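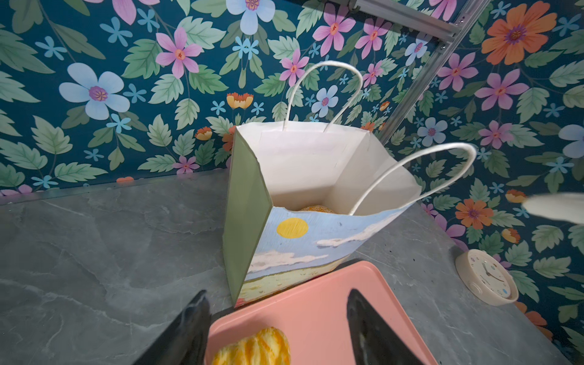

Rungnapa Khamphan told us in the first week that a gripper kit ought to be judged on the boring half of the job, the reaching in and the letting go, and that she would mark us down if we spent the whole report on how fast it closed. We have tried to keep to that, though there is a little on closing speed near the end because we had the numbers and it seemed a shame to waste them.

Trying Out the Bridar Two-Finger Kit for Kitchen Packing Tasks
Project report, second-year Applied Automation
Haris Trajkovski and Yupin Kaewmanee

Why we picked this kit

Our course lets each pair choose one product to review over the term, and most of the other pairs went for mobile bases or vision software. We wanted something we could put our hands on every day. The Bridar kit is sold by Pistska as a starter package for small arms: two long black fingers, a drive unit, a wrist bracket for a camera, a cable set and a license for the teaching software. It is meant for people who have an arm already and would like it to handle soft or uneven things, and since both of us grew up in families where somebody was always packing lunches or sorting fruit for a stall, fruit seemed the natural place to begin.

We should say that neither of us had fitted a gripper before this project. Haris had done some wiring for a summer job, and Yupin had used the teaching software once in a workshop, but that was the extent of it. We think this makes us fairly typical of the customers Pistska has in mind, so where we got stuck we have left it in.

Getting it fitted

The box came in February, well packed, with the fingers in their own foam tray. The printed guide is friendly and mostly clear. It took us one long afternoon to mount the drive unit and another to get the camera bracket sitting straight, mainly because the guide shows the bracket from the back and we kept fitting it from the front. Once we turned the page upside down it made sense! Rattana Boonyarit, our lab tutor, watched us do this for quite a while before she said anything, and we have forgiven her.

The software installed without trouble on the lab computer. The first calibration failed twice and then went through, and we never found out what was different the third time. We wrote to the support desk at Pistska and had a kind reply the next morning suggesting we tighten the cable collar. We did, and it may well have helped, but it had already been working by then so we cannot claim to know.

The work we gave it

We set up a kitchen counter corner, with patterned wallpaper behind it and a few household things left on the counter, as we wanted the camera to have something busier than a blank bench to deal with. The main job was oranges, peeled and unpeeled, with a paper shopping bag and a low pink tray. Sometimes the arm had to lift a whole orange and lower it into the bag. Sometimes it had to reach down into the bag and bring one out again. The peeled ones stayed on the tray, and there the job was only to pick up, hold and put back without squashing.

Altogether we recorded 300 attempts that we were happy to count, after throwing away the early ones where we were still learning to drive it. In every case one of us guided the arm and the other kept the notes, and we changed over whenever the person guiding began to get grumpy.

What went well

Picking up a whole orange from a flat surface is a pleasure with this kit. The fingertips taper nicely, so you can come in low on both sides, and the peel has enough texture to hold on to. Of the 90 attempts of this sort, only four ended with the orange rolling off, and three of those were Haris being too quick.

The peeled oranges were better than we feared. There is a force limit in the software that you set with a slider, and at the lowest setting the fingers would hold a peeled orange without breaking it open. We had expected to be mopping the counter every day (we had even bought extra cloths). The slider has no units on it, however, only a picture of a feather at one end and a hammer at the other, and for a written report that is a nuisance. We would love to see a proper number there in the next version.

We also liked the view from the wrist camera more than we thought we would. Looking steeply down into a bag, you can see what is at the bottom before you commit to going in, and that saved us a good many blind pokes.

What went less well

The bag was the hard part. Paper handles stand up wherever they please, and a handle that loops out to one side is exactly where a finger wants to go. We hooked a handle often enough that we started noting it separately, and in the 70 attempts at taking an orange out, it was the commonest reason for stopping. The fingers themselves are rather long, good for reaching down, but they need to be open on the way to the fruit and there is only so much width inside a shopping bag. Yupin found that tilting the wrist a little and going in with one finger close to the side wall helped a great deal. The guide does not mention this and we think it should.

A second complaint is the opening movement. When you release, both fingers spring to their full width unless you tell them otherwise, and inside a bag that means pushing on the paper. You can set a smaller opening in the advanced menu, but we only discovered it after several weeks, when Rattana Rojanasak from the year above showed us the page.

On closing speed, since we promised: the full close took about 400 milliseconds at the default setting, measured from our own recordings. It felt quick enough for fruit, and we slowed it down for anything peeled.

Would we recommend it

Yes, with a few conditions. For a school lab or a small workshop like the one at Clondcombe, where we did our placement visit, we think the Bridar kit is a sensible first gripper. It is sturdy, support answers, and the fingers are gentler than they look. If your work is mostly into and out of bags, ask Pistska whether they will lend you the shorter fingers first, as we have not been able to try those ourselves.

Next term we hope to carry on with the Ruangrit bench in the main lab, using the same force settings, and to try softer fruit. Yupin would like to do ripe persimmons. Haris has asked for bananas.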